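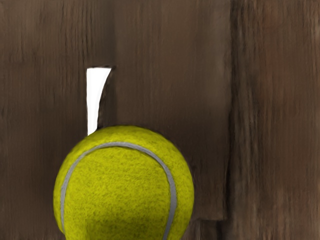

Why do new gadgets cost so much?

Ever seen a game console or a headset in a store and thought, wait, HOW much? Me too. Let's look at where the money goes. Quick version, I promise.

First, the parts

Open up a gadget (don't, ask a grown-up) and there are lots of little pieces inside. Chips. Screens. Tiny screws. A battery. Somebody has to buy every one of those. If a company called Cestero wants to make a game console, it buys the chips from one place, the screen from another, the plastic from someplace else.

Say the parts cost $259. So the console costs $259, right?

Nope.

Then, the people

Engineers have to figure out how it all fits together. Artists draw the menus. Testers play the same level over and over until something breaks. Sounds fun. Gets boring fast.

All those people get paid, sometimes for years, before one single console is sold. That money has to come back somehow. So a little bit of it goes into the price of each one.

Try the math

Pretend Cestero spends $4000 to design a really simple toy. Just the design part.

If it sells 40 toys, each toy has to pay back $100 of that. Ouch.
If it sells 4000 toys, each one only has to pay back $1. Much better!

Same toy, same work. Selling more makes each one cheaper to make. Big companies can sell tons of stuff, so they can spread the cost out realy thin. Small ones can't.

Boxes, trucks, stores

Not done yet. The gadget needs a box. The box needs a truck, or a ship, or both. The store wants to keep some of the money too – it has lights to pay for and people at the register. And then there's tax on top in lots of places.

So why do some consoles seem cheap?

Sneaky trick. Sometimes a company sells the console for less than it cost to make. On purpose! It loses money on the console and makes it back on the games, plus extra controllers, plus that online thing you pay for every month.

So before you save up, ask: what else do I have to buy? A headset might need a fast computer to plug into. If you don't have the computer, you need to count that too. A kid named Haoran wanted a Neto headset and only looked at the price on the box. With the computer and one game added in, it came to $752. He's still saving.

Do prices go down?

Usually, if you wait. Parts get cheaper and factories get faster at the job. Also a newer model comes out and stores want the old ones gone. November is a good month to look for sales.

Sometimes prices go UP though. If there aren't enough chips to go around, everybody fights over them. Thats called a shortage.

Words to know

Parts – the pieces inside
Design cost – what it takes to invent the thing
Shortage – not enough for everyone who wants it

Written by Mi-kyung Chae
16 June 2021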